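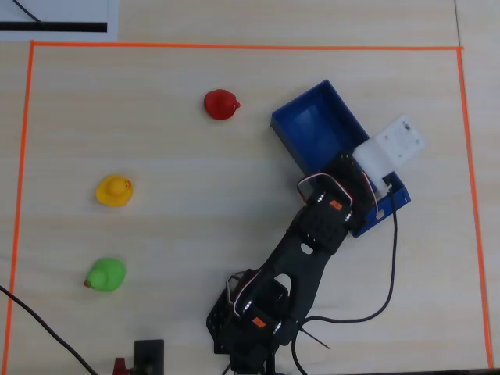
Quiénes somos

Fulik es una escuela de encuadernación y restauración de libros. Empezamos con un solo curso de cosido a mano en un local alquilado de la calle Stellden, y hoy ocupamos la planta baja y el primer piso del mismo edificio.

Damos clase en grupos de 12 alumnos como máximo. El curso básico dura 6 meses e incluye plegado, cosido, enlomado y tapa dura en tela. Quien lo termina puede seguir con el curso de piel o con el de reparación de papel. No hace falta experiencia previa para inscribirse.

El taller de encargos

Además de la enseñanza, aceptamos trabajos de particulares, bibliotecas y parroquias. El año pasado salieron del taller 472 volúmenes, la mayoría libros de familia, misales y tesis. El presupuesto se hace con el libro delante y no tiene coste. No trabajamos con cómics ni con álbumes de fotos de hojas adhesivas.

La biblioteca

Tenemos una colección de 300 manuales sobre el oficio, en español, francés e inglés. Una parte procede del antiguo taller Cleltthorpe, que cerró y nos cedió también dos prensas y una cizalla. Se consulta en sala, por las tardes, a partir de las cinco.

Matrícula

El plazo para el curso siguiente se abre en junio. En agosto la escuela permanece cerrada. Las herramientas de mano están incluidas en el precio; la piel se paga aparte.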